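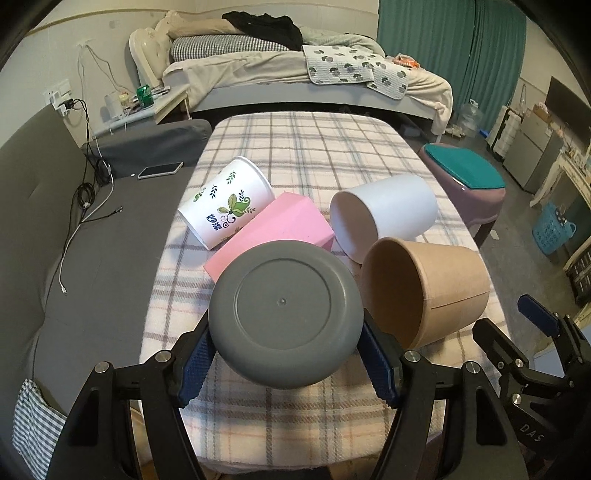

Left gripper closed on the gray container, with cups, a box and a paper bucket still on the table.

Notes on the Flaltgate handheld set, part two

The first part of these notes dealt with calibration. The present entry concerns a narrower matter, namely how a policy trained only on handheld demonstrations chooses which object to pick up first.

The set, as released to our group in April, holds 3,132 demonstrations of two-handed table clearing in lived-in rooms. Shinji Takeda and I removed every demonstration in which a grasp had to be repeated, and trained one policy on the remainder and a second on the full set. Both were then tested on 55 table layouts that neither had met in training. Lindsay Halliday prepared the layouts and did not take part in the scoring.

The policy trained on the full set performed better. Its advantage was small on upright objects and considerable on paper cups lying on their sides, which tend to roll when a finger touches the rim. Our reading is that the repeated grasps contain the only examples of recovery the policy ever receives. By removing them we had produced a tidier set and a weaker policy.

A second result was less expected. In 924 of the demonstrations the operator began with the largest object within reach, and both policies adopted this habit almost without exception. Abdelghani Abou Zeid has suggested that wide objects are taken first in order to clear the view for the other hand. I find this plausible, though the data do not settle it – the operators were given no instruction on order and were not asked about it afterward.

Patterned table covers remain a difficulty. On plaid cloth the predicted closing point drifted toward the crossing stripes more often than on plain cloth, and random color changes during training did little to correct it. Karlijn Van Acker is repeating the comparison with depth input added.

The scoring sheets are available to colleagues on request. The third part will address the timing between the two hands, where our present labels are too coarse to be of much use.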